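Start > Flemau Garment Care School > About us

About us

Flemau is a small school of laundering, folding and clothes storage. It was founded by Khadija Saber after 19 years in hotel linen rooms, and it teaches household staff, care workers and private individuals. The introductory course runs for two days. Groups are kept small so that each participant has a full bed to work on.

What we teach

The syllabus covers sorting, folding and shelving, in that order. Folding takes up most of the hours. We teach it on a made bed instead of a table — most people fold at home on the bed, and a soft surface behaves differently under the hand. Practice garments are ordinary clothes: plaid shirts, heavy knits, bedding. A check pattern is useful to a beginner. The lines show at once whether a sleeve lies straight or has twisted at the shoulder.
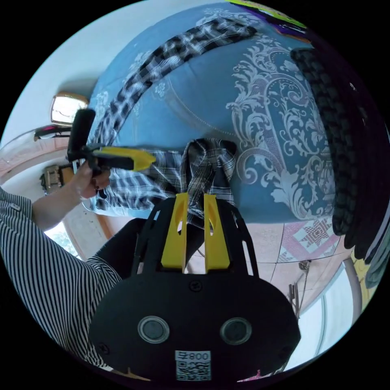
How a session runs

Each exercise starts from an untidy garment. The participant opens it out, locates the collar and both cuffs, and smooths the cloth from the center toward the hems. Buttons are closed at the top, middle and bottom only. The sleeves are then laid across the back and the body is folded in thirds. Knitwear is handled separately and is never hung.

Deep creases are worked out by hand before the first fold is made. Pressing them in and ironing later costs more time than it saves. Plaid cloth left bunched on a bedspread is a normal starting point for the first morning.

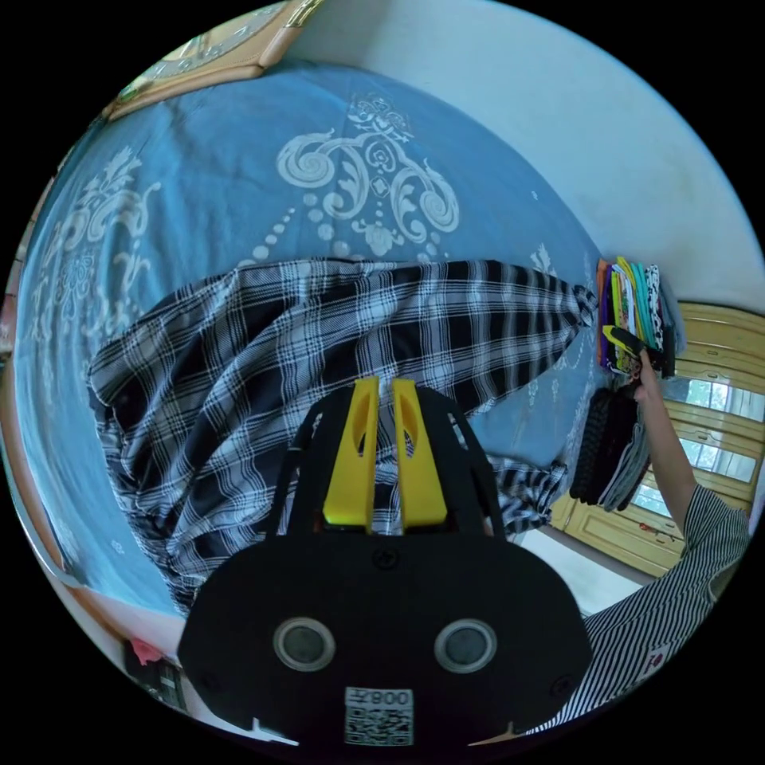
Yannick Vidal: I took the course in September and still fold shirts on the bed. The thirds method was slow for the first week. My one complaint is that the part on fitted sheets was too short, and I would have paid for another hour of it.

The fitted-sheet unit has since been extended and now has its own handout. It sets out the corner sequence for elastic hems and a second method for deep mattresses.

Working materials

Bedspreads in the practice rooms are printed, as many are at home. Participants learn to use the print as a rough guide when squaring a shirt to the bed.

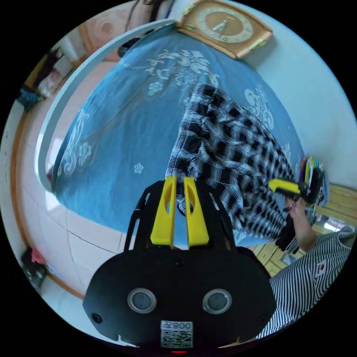
The same approach is used for trousers and bath towels, with adjusted fold widths. Widths are given in the course notes for three shelf depths. Participants with other shelves measure their own and divide accordingly.

Enrollment

Places are booked by letter or at the school office. The course fee includes the notes and a folding board, which participants keep.

Related pages
Course notes: the Zellard shelf method
Folding boards and how to size them
Fitted sheets, revised unit
Storing knitwear over the summer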